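Ticket 102 – Pond dosing pump loses prime overnight
Site: Plillisham water garden, raised bed 2
Status: Resolved
Opened: July 2, 2025 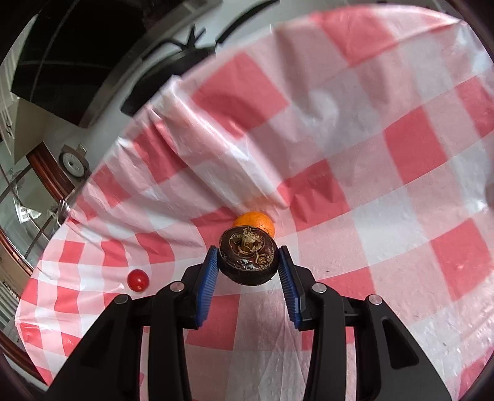

Dark brown, corm-like round object with a papery tan tuft at the top.

Reported problem
The Flelivano feed pump runs fine all day, then in the morning it hums and moves nothing. Bed 2 grows our water chestnuts, so a dry night in hot weather matters! Controller shows code 38 (low flow). Bed 1 has the same pump and no trouble at all.

Tried first
Power cycled the controller. Code cleared, came back the next morning.
Cleaned the intake screen. A good handful of duckweed came off, and flow during the day got noticeably stronger, but the code still came back.
Swapped the pumps between beds. The fault stayed with bed 2, so the pump is fine. Really useful test, ten minutes well spent.

Getting warmer
Fitted a length of clear hose on the suction side and left the pump off for an hour. The water level in the hose slid back toward the pond the whole time – so air was getting in somewhere above the waterline. Brushed soapy water on every joint with the pump running and saw nothing, then remembered that a suction leak pulls air in and won't blow bubbles. Shaving foam worked much better. It dimpled right at the Holloway union next to the check valve.

Cause
O-ring in the union was flattened on one side and had a nick in it. The check valve was also installed on a slight tilt, and the flap did not always close.

Fix
New O-ring with a little silicone grease, hand tight only. Check valve remounted upright. Cirkau timer changed to run a short cycle every 12 hours so the line never sits for long.

Result
No code 38 on the log since, and the pump catches on the first try every morning. Love it when a cheap rubber ring sorts everything out!

Still to do
Order spare O-rings for bed 1. Drain both lines before December.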